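Push

We had the lab on Sundays because the football boosters had the parking lot on Saturdays, and our ride situation depended on the parking lot. There were four of us in the Bralberg robotics club by then. The state round was in November and our arm could do one thing, which was push.

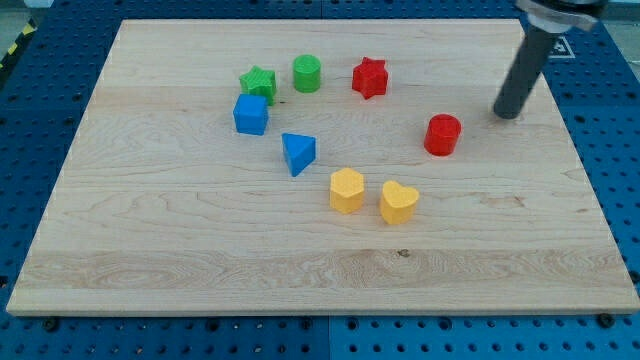

The other schools had grippers. We had seen the videos. Hamance had one with three soft fingers that could pick up a grape, and they had posted the grape about 13 times. Our event was called Tabletop Sort, and the rules said a block had to end up with the others of its color. They didn't say it had to be picked up. Our captain had read that part out loud in September, twice, and after that we stopped talking about grippers.

The program was called Tollo. It took a sentence, like "move the red star next to the red cylinder," and it was supposed to turn that into motion. We had trained it on 1000 pushes, all of them done by hand with a game controller, all of them by us. I had done most of the bad ones. I pushed too fast and too close to the corners, and the stars would spin instead of slide. You could tell my pushes in the data because the path had a hook at the end where I went back to fix it.

"Red star," the captain said. She typed it.

The arm waited. It always waited, and you never knew if it was thinking or if the cable had come loose again. Then it went out wide, came around behind the star, and pushed. The star slid a few inches, caught a point, and turned. The rod slipped off the side.

"It's going to give up," our programmer said.

It didn't give up. It backed off, moved over a little, and came in again from the other side. The star slid back the other way. Then, when it was nearly touching the cylinder, the arm went past it and made a small curve back, a hook, and tapped it in.

All of them looked at me.

"That's yours," the captain said.

I said it could be anybody's. It was mine, though. I did that with everything. I did it parking my mother's car. I had asked them in September to throw my pushes out, all 200 of the worst ones, and the captain had said we couldn't afford to lose the data. I had figured she was being nice.

We ran it again with the yellow heart. It went straight across and needed no fixing. We ran it with the green cylinder and it shoved the cylinder halfway to the edge before it stopped. The programmer wrote that down. He wrote everything down in a notebook with Sarmiento printed on the cover, from the lumber yard where his uncle worked – they gave us the board, too, and sanded it for free.

At four the custodian knocked on the glass and pointed at his wrist. We had time for one more. The captain asked me to type it, and I put in the blue cube and the blue triangle, because nobody had tried those that day and I wanted to see it do something I hadn't seen.

The arm waited. The programmer reached over to check the cable and the captain moved his hand away.

It started toward the cube, slowly, slower than any of us would have done it. It got behind it and leaned. The cube slid about an inch and stopped square against the rod.

"Keep going," I told it, which was not a thing it could hear.

The custodian knocked again. The captain held up one finger to him without turning around, and the cube began to move.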